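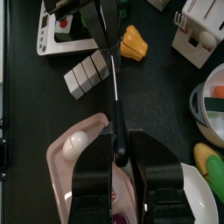
Kidetti Toy Library
Posted Thursday, January 30, 2020
By Sandra Staniforth, Collections Manager
Reading time: 3 minutes

The Kidetti Toy Library has revised its guidance for borrowers of play kitchen sets. The full text will be available at the front desk. The main points are given in this thread for members who have a set on loan or have reserved one.

Play kitchens remain the most requested item in our catalog. In December the library recorded 83 loans of kitchen sets and kitchen add-on packs, and the waiting list for the larger sets is now closed until further notice.

A standard loan consists of one or more appliances, a selection of play food, a plate, and utensils. Contents vary from set to set. Members are asked to rely on the card inside the lid of the storage box, as the photographs in the online catalog may show a different combination.

Play food is the part of a set most often returned incomplete. Vegetables roll. Members should check under sofas, behind radiators, and inside the play microwave before bringing a set back. The microwave is the place where our staff most often find a missing piece.

Segmented food blocks, of the kind a child can pretend to slice, should be returned in one row where possible. Please do not glue the segments together. Two sets had to be withdrawn last year after well-intended repairs.

On the subject of knives: play knives in Kidetti sets are inspected before each loan. A member who finds a rough edge or a crack should put the piece aside and report it by phone. The library will supply a replacement at no charge. Household knives are not to be used with any set, even under supervision, and may not be stored in a play knife block.

Several members have asked how a kitchen set should be laid out for a first session. Our early years adviser, Nahom Mekonnen, recommends a low table with a plain surface, on which brightly colored pieces are easy for a young child to find. Patterned tablecloths are best removed.

Mr. Mekonnen further recommends that the adult set out a few pieces only and leave the remaining food in a basket at the back of the table. The child may then go to the basket as one would go to a pantry. 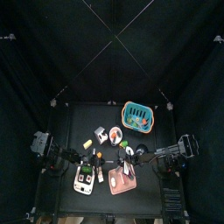
The stove should be placed at the front, within easy reach, and the plate near the middle of the table. A cutting board is best kept to one side with clear space around it. Children who are "cooking" tend to move pieces from the board to the plate and from the plate to the stove, in no particular order, and adults need not correct this.

Where two children share a set, we suggest that one be given the board and the other the stove. Roles may be exchanged when the children wish. A timer is not recommended for children under four.

Cartons and other pretend packaging are included in a number of sets. Card cartons must be kept dry. Families who wish to add clean, empty packages of their own may do so, provided that these are removed before the set is returned.

Cleaning: hard plastic pieces should be wiped with a cloth dampened in warm water and a small amount of dish soap, then dried by hand. Play appliances must not be placed under running water or in a dishwasher. Batteries, where fitted, are removed by library staff on return.

Floltine wipes are accepted for use on plates, pots, and baskets. They should not be used on painted surfaces. Members who are unsure whether a surface is painted should use the damp cloth.

Storage: large appliances go into the box first, standing upright. Pots and plates follow. Food is to be packed in its own basket or bag and placed on top. Boxes that have been overfilled are difficult to stack on our shelving and have on occasion opened in transit.

Replacement charges are unchanged. There is no charge for the first missing food piece. Each further piece is charged at $3, and the amount is refunded if the piece is found and returned before the end of the following month.

The loan period for kitchen sets is now 7 weeks, with one renewal permitted where no other member is waiting. Renewals may be requested at the desk, by phone, or through the Wikitz booking page. Requests sent as replies to this thread cannot be processed.

The Filali branch will receive additional food packs in the coming weeks, consisting chiefly of vegetables. These packs may be borrowed separately by members who already own a play kitchen at home. One pack per household may be on loan at any time.

The collection at present holds 348 individual pieces of play food across both branches. A recount is under way at Filali, and members with overdue sets there are kindly asked to return them so that the count can be completed.

Donations of used play kitchens are welcome in principle. Please contact the library before bringing in large items. We are unable to accept pieces with loose magnets, peeling paint, or missing battery covers.

Questions about this guidance may be addressed to the Collections Manager in writing or in person at the front desk during opening hours.

Last updated by S. Staniforth: paragraph on loan periods corrected to include renewals by phone.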